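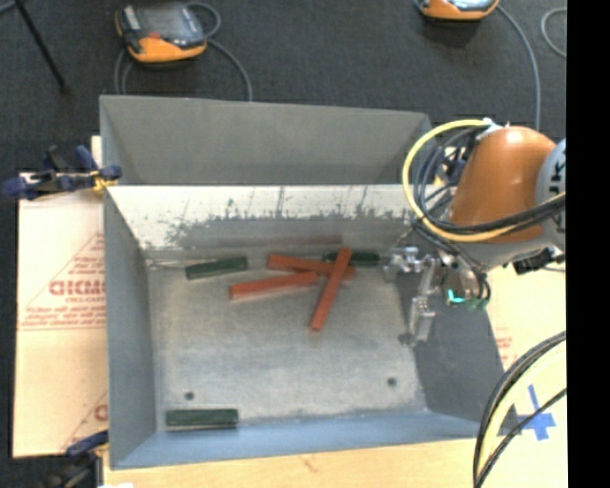 Teaching by hand for bin picking – is it worth the bother?

piltton_otis
Posted September 22, 2021

We pick mixed bars and blocks out of a deep metal bin. At the moment every position is taught from the pendant and I am sick of it. The salesman for the Lullia kit wants us to switch to showing the arm by hand: you grab the wrist, walk it to the part, close the fingers, lift, and after enough goes it is supposed to work out the rest for itself.

His figure was 22 demonstrations and then "it just gets on with it". I don't believe him. Has anyone done this with parts lying on top of each other and up against the wall, and not set out nicely on a bench?

Otis Pennington, Clundonside

tichy_n
22 demonstrations of what? If it's the same part in the same spot, you could do it with one and a bit of patience. If it's a heap, 22 covers next to nothing. Two bars crossed over each other and a block tucked beside them is already a different job from three bars lying flat.

I'd ask him to tip the bin out, throw the parts back in and run it again while you stand there.

ludmila.p
I've done it, and I'm less gloomy than Norbert. We gave up on counting for the first fortnight and just recorded. We had 117 good ones by the end of it and the arm could manage the easy picks, meaning a part out in the open with room for the fingers on both sides.

Parts near the wall were a mess. The long finger has to go down between the part and the sheet metal and the arm had no idea how hard it was leaning. Every scrape on the inside of our bin is somebody's bad afternoon.

piltton_otis
How did you record them, hand on the arm or from the pendant?

ludmila.p
Both. Hand on the arm for the approach, then pendant for the last bit down into the bin. When you push the arm about by hand your own wrist does clever things you don't notice, and your forearm ends up where the bin wall is. Also the cable loop. Leave plenty of slack or you'll be teaching it to steer round its own hoses.

dusan_b
Sorry, but jogging the last few centimetres on a pendant is exactly what he's trying to get away from. If half the demonstration is done with buttons, what has he bought? It's ordinary teaching with a recorder running.

A proper remote handle is better than either. You move your hand, the arm moves, and you keep out of the bin altogether. I ran one at Jireš for most of a year.

tichy_n
And how did the picks look? I've used one of those handles. No feel at all. You can't tell you're pressing on the floor of the bin until the arm faults, so people hover and creep down, and then the arm learns to hover and creep as well. Ours took 7 seconds just to make up its mind over a block.

dusan_b
That's the operator. Two of ours were quick and smooth, one was hopeless. We threw his out and trained on the other two.

tichy_n
So the method works as long as you throw out the ones where it doesn't. I'll put that in my next quote.

dusan_b
Everyone filters their data, Norbert. You do it with your pendant points too, you just call it touching up.

ludmila.p
You're both right about the bit that matters to you. Otis, some things I'd sort out before anyone touches the arm:

Clamp the bin. Ours crept a little each time a finger caught the side, and a week's recordings were all slightly wrong in the same direction.

Record some of the ugly ones on purpose. A steep bar lying over another one, a block in a corner along the front wall. Left alone, people always go for the easy part first, so you get hundreds of easy picks and hardly any of the last part in the bin.

Agree the order. If one person takes the top bar first and another digs for the block underneath, the arm ends up half doing both.

n_bartos_cell4
I'd question the order thing. We let people choose and it came out fine, only it needed far more recordings. We were past 1,000 before I'd leave it alone with a full bin, and I still wouldn't leave it overnight.

Norbert Bartoš (the other Norbert)

piltton_otis
Past 1,000 is a long way from 22. How long did that take you?

n_bartos_cell4
Most of September on one shift, in between other work. Somebody has to go back through them as well and chuck the ones where the part slipped. That was the slow bit and it wasn't in the price.

tichy_n
It never is. How many pick points have you got on the pendant now, Otis? If the parts only come in two shapes I'd spend the money on a tray that lays them out and leave the arm stupid.

piltton_otis
Been told no tray, the parts come to us loose in the bin and that's that. Pendant points are hopeless for it, we basically poke at the same places and stir until something comes up.

I've asked him for a day with the kit on our own bin with our own parts. He said he'd "have to check".

dusan_b
Get it in writing that you do the demonstrations and he doesn't. He'll have had a lot of practice.

ludmila.p
Agree with Dušan there. And save a few layouts it hasn't been shown, to try at the end of the day. Don't tell him which.

piltton_otis
Will do. I'll post the numbers if he turns up.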